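Commuting Without a Car in Gralham: My Project Report

So for my project I picked something I deal with every single morning – getting to a job when you don't own a car. I work part time at the Michalski bakery out by the rail yard, and my shift starts before the first bus leaves.

I put a short survey on the campus page in October and got 536 answers, way more than I'd hoped for! 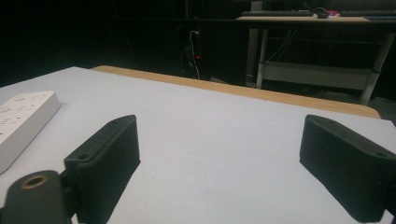 Stella Gastonon
Second-year student, Community Studies

The biggest complaint was early shifts. People wrote about walking the whole way, sharing one bike between two roommates, or paying for rides that ate up half the day's wages. The bus map has hardly changed since 1976 (I checked it against an old one at the library), and the Juvora warehouses aren't even on it.

I also rode both morning lines end to end, twice. Line 2 was late both times – not by much, but enough to miss the transfer at the depot. Next semester I want to ask the drivers what they'd change.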